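Guides › Payroll and rotas › Timesheets

How to import a month of clock-in data without paying anyone twice

Aug 11, 2026 | By the Jaltia support desk | 2 min read
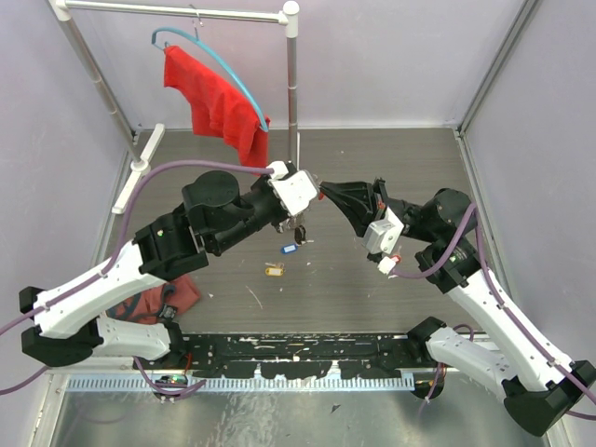
Two arms, one white gripper and one black jaw, in a small workcell.

Month end comes round with the reliability of damp. If your clocking terminals and your payroll package don't speak to each other directly, somebody has to carry the hours across, and if you're reading this it is probably you. The steps are for Jaltia Timesheets with a Bemier wall terminal, though most terminals export something similar and equally badly labelled.

Before you start

You need a manager login, the terminal's admin code and last month's closing report. The admin code is usually on a sticky note inside the stationery cupboard. Please move it after you've finished.

Close the period first. Go to Periods, pick the month and choose Lock entries. Staff can still clock in and out, but their new punches go into the next month. Skip this and the totals will carry on shifting while you check them, like trying to weigh a cat.

Export from the terminal

1. On the terminal, open Reports and then Raw punches.
2. Set the dates to the first and last day of the month. The terminal defaults to the last seven days every single time and cannot be talked out of it.
3. Choose CSV and leave "Include deleted" unticked.
4. Save to a USB stick or send it to your own email address.

Don't open the file in a spreadsheet and save it again. Spreadsheets strip the leading zeros from staff numbers, so 0813 becomes 813 and Jaltia decides you have hired a stranger. If you must look inside, use a plain text editor.

Import into Jaltia

1. Go to Timesheets, then Import, and choose your file.
2. Set the encoding to UTF-8. Get this wrong and anyone called Đặng will appear on their payslip as a short row of punctuation, which people tend to take personally.
3. Match the columns. Staff number, date, time in and time out are required. The rest can be ignored.
4. Press Preview. Nothing is saved at this stage, so press it as often as you like.

The preview shows a list of problems in amber. Missing clock-outs make up most of it. Click each one and type the finish time from the signed rota – not the time you reckon they probably left. Shifts that cross midnight should show as one line. If they come out as 2, tick Join overnight shifts and preview again.

A weekly total over 40 hours gets an overtime flag. Check these by hand before approving, particularly where someone seems to have worked straight through a bank holiday.

Finish up

Press Import, then run the Duplicate check under Tools. It compares staff number, date and start time, and it catches the classic mistake of loading the same file before and after lunch. Delete the later copy and keep the earlier one.

Send the approved hours to payroll and save the closing report somewhere you'll find it next month. Sites on the old Onetti connector should leave it 2 minutes before pressing Send again – the button doesn't grey out, and every press counts.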